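Wipe the pads first

I look after the hand-held grippers for a small team, and my view is that most of what gets called a software fault starts on the fingers. Grease on a ridged pad changes the grip. A smear across a marker does worse.

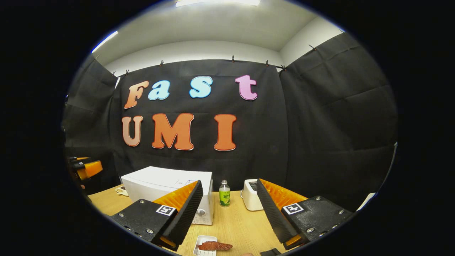
Food work is hard on gear. Ulises Montecinos wants us to clean at the end of the day, all in one go. I would sooner stop every 90 minutes, wipe both pads, check the marker squares and nip up the screws. It takes 6 minutes. In January we skipped it, and Siriporn Wiriya threw out two days of recordings over a marker plate that had worked loose.

The table deserves the same care. Put things back where the sheet says, and close the microwave door if the task starts with it closed.
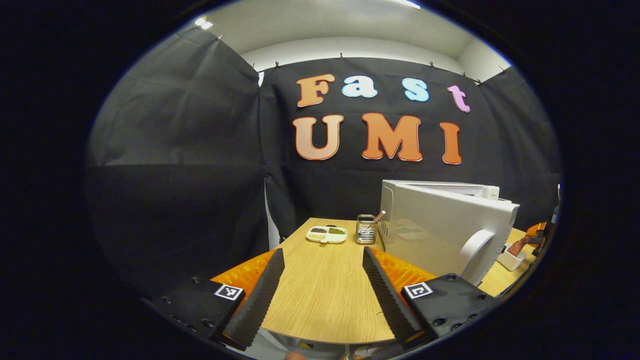

Divided tray, utensil holder and microwave, door open.

Ulises says my way costs us output. It does, a bit. I'd still pay it.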